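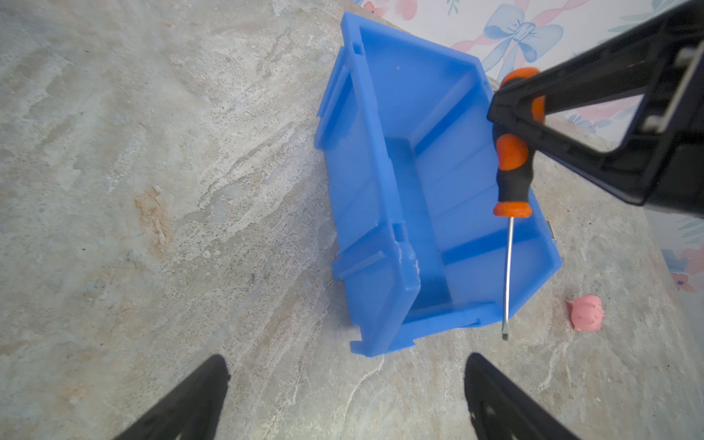
Kuldeep Rawat
Collections Assistant, Gebremichael Community Workshop

The Workshop maintains a lending collection of hand tools and small parts for use by its members. Items are sorted into open-topped blue stacking bins for the December inventory.

Flat-head screwdriver with orange and black handle, at the sorting bin. A small lump of pink modeling clay or putty rests on the marbled surface nearby.

Screwdrivers are listed under shelf number 267. Members wishing to reserve a tool should quote the shelf number at the service desk.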